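How I fold a shirt on any old table (and get through the whole pile)

Posted by Eglė Rimkutė, 20 September 2026

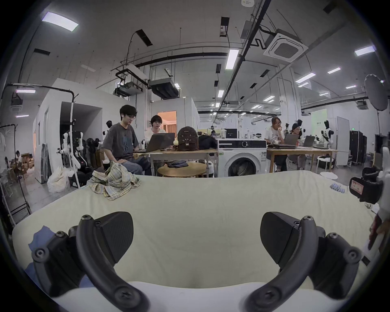

Checked shirt in a heap at the far corner, cream cloth down on the table, washing machine behind.

I used to fold everything on the bed, and my back hated me for it. These days I use the biggest table going, even if there are people with laptops at the next one along, and I get through a pile in 20 minutes with the radio on.

What you need

A table wide enough to lay a shirt out with both arms stretched. A plain cloth to go over it (an old sheet is lovely for this, mine was a curtain lining once!). A basket. That's your lot.

Getting the table ready

Spread the cloth and smooth it from the middle outwards with your forearms. Go for something pale if you've got it, as you'll spot stray threads and missed stains much quicker. Put the heap in one far corner so the space right in front of you stays free.

Folding the shirt

1. Give it one good hard shake by the shoulders. Be rude to it.

2. Do up the top button, the middle one and the bottom one. I skip the rest unless it's a very slippery shirt.

3. Lay it face down and pull the side seams straight. With checks you've got a ready-made ruler, so line the squares up along the hem and you can't go far wrong.

4. Bring one side in to the middle of the back, then fold the sleeve down so it lies flat along that edge. Same again on the other side.

5. Fold the tail up by a hand's width, then fold the whole thing in half up to the collar.

6. Flip it over and give the collar a little tug.

If it comes out wonky, shake it out and go back to step 3. My first few looked like parcels that had been sat on.

Brushed cotton is thicker, so fold it in half only and don't squash it down. Thin summer shirts can go in thirds and stand up in a drawer like books.

Denim

Jeans go last. One leg over the other, tuck the pointy bit of the seat in, then fold in half and half again. They make a good solid bottom layer for the basket, with the shirts on top, collars alternating left and right so the stack doesn't lean.

Next time I'll do fitted sheets, once I've stopped losing my temper with mine.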